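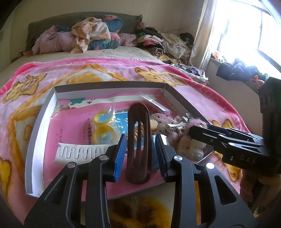 Drestura asked, when the draft went round, why we bother with real bedrooms at all when a clean table with ten objects on it gives tidier numbers. They have a point about the numbers. A table is easier to light, easier to reset and easier to score. I'll come back to their question at the end, so leave it hanging for now.

Slide 2. What we set out to do

We wanted examples of two-handed sorting in ordinary homes. One person, a gripper in each hand, small things in and out of a shallow box. The box goes on the bed, on whatever blanket is already there. We don't tidy the room first.

Say the numbers slowly, people write them down. 9 homes. 440 recordings made. 329 kept after checking. All of it was done in May, and the checking took longer than the recording.

Slide 3. Choosing the objects

The list came from Skandlow and we cut it down. What stayed in: hair clips, combs, small packets, things in clear plastic bags, soft toys. We kept the bags in because they are awkward. A hair clip has an edge you can aim for. A bag of small pieces changes shape when you close on it, and the place you meant to hold has moved.

Forks were on the list as well. Mention that thin metal gave us a lot of missed grasps in the early recordings, and that we kept the misses if the person went back and tried again. A second try is useful to a learner. A miss followed by giving up was thrown out.

Slide 4. Instructions to the person

Keep this short, it is all in the handout.

Start with both jaws open. Pick one item, move it, let go fully before starting the next. Use the other hand to hold the box or clear a space if you need to. Work at your normal speed. Don't talk through what you are doing. If something falls off the bed, stop the recording and begin again.

The line that caused trouble was "normal speed". People slow down when they know they are being recorded. Sison tried a practice run that gets thrown away, and after that the pace was closer to how people sort things at home. We now do the same everywhere.

Pause here and let them look at the next one.

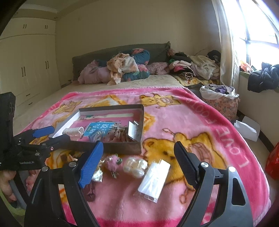
Slide 5: Sorting small items on a bed, two hand-held grippers.

Points to make while it is up:

The items in front of the box are spaced out enough that the jaws can get round one without touching its neighbour. The ones inside the box are closer together. Both count as the same task in our labels, and I now think that was a mistake. I would split them next time.

Daylight. We didn't block windows. Clear wrapping throws light back at the camera and the item can be hard to make out for part of a reach. We left those recordings in.

Background. Clothes, pillows, a patterned blanket. A system trained only on plain tables may treat a printed bear as something to pick up. Vistia saw this with their first model and sent us the clips. Ask if anyone wants to see them afterwards, they are on the laptop.

Slide 6. What we threw away

111 recordings, if anyone does the sum. Most were dropped for one of two faults: the hand position was lost part way through, or the item was carried out of view and let go there. A few had the wrong label and could have been rescued, but we didn't have the time.

Slide 7. Back to Drestura

Tables are fine for a first model and we use them too. Our trouble came afterwards, when the same model was put in front of a soft surface. A blanket gives when you press on it, so the height of the item changes as the jaws come down. We couldn't find a way to get that from a table.

Corrected labels go out on 22nd December. The handout has the full object list and the sheet we give people before they start.

Questions. If there are none, go back to slide 5 and ask how they would split the labels.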